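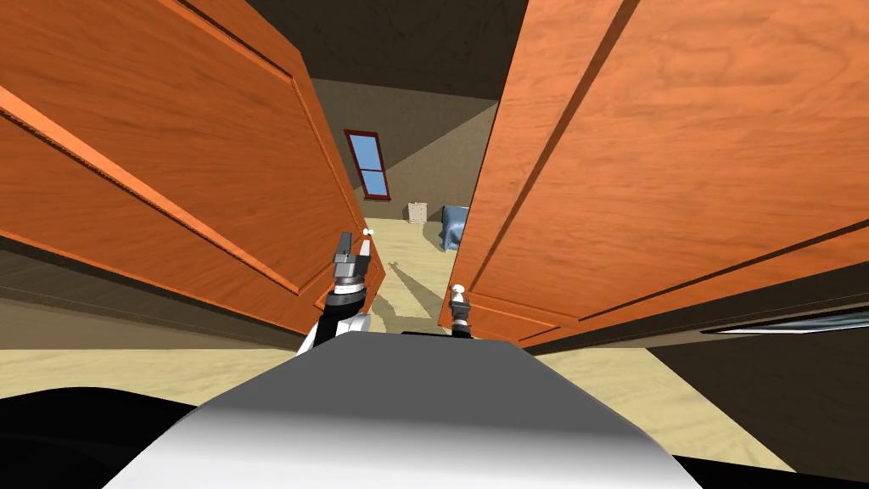 Figure 4. Rendered view between two open cabinet doors, orange-brown wood grain, raised panel moulding on the left-hand door.

3.2 Door style and what people keep

The survey in Lonham asked households when they last changed their kitchen doors and why. 715 forms went out, 419 came back usable. Trukville was done the same way a few months later, by post, with a shorter form (the question on rent was dropped after complaints). Replies there were slower and we closed the count in September.

Main finding first. People replace doors long before the boxes behind them wear out. Hinges sag, a corner swells near the kettle, and the whole kitchen gets called old. But the reason given most often on the forms was colour. Orange-toned wood finishes with a panelled front (Figure 4 has the general type) came up again and again in the free comments, nearly always under "dated" or "dark". Plain painted fronts hardly got a mention, good or bad.

Pfeiffer argued in her earlier work on rented flats that tenants put up with dated doors far longer than owners do. Our forms agree, up to a point. Tenants in Lonham wrote about handles, smells, shelves that bow. Owners wrote about looks. Where the two groups meet is cleaning – the grooves round a raised panel hold grease, and both lots hate it. One reply just said "toothbrush, every Sunday, my whole life".

Age matters too, though less than expected. Older owners kept panelled doors and were often fond of them. Several had paid a lot for them at the time and said so. Escobar coded these comments seperately as "pride" and the label stuck, though Mishra would have prefered "cost remembered". Both readings fit. We have left the code as it was.

Repainting is the cheap way out. Few had tried it. Those who had were split between pleased and very much not, the second group mostly blaming poor sanding. Chips along the bottom edge, brush marks in the mouldings, doors that stuck once the paint had gone on too thick. Nobody who repainted once said they would do it a second time on the same doors.

Two limits. First, the forms asked for the last change only, so a kitchen redone twice in ten years looks the same as one redone once. Second, a reply from a shared house speaks for one person in it. Bustamante raised this at the planning stage and it was not fixed in time for Trukville either. Section 3.3 takes up what happened to the old doors after they came off – shed, tip, or given away.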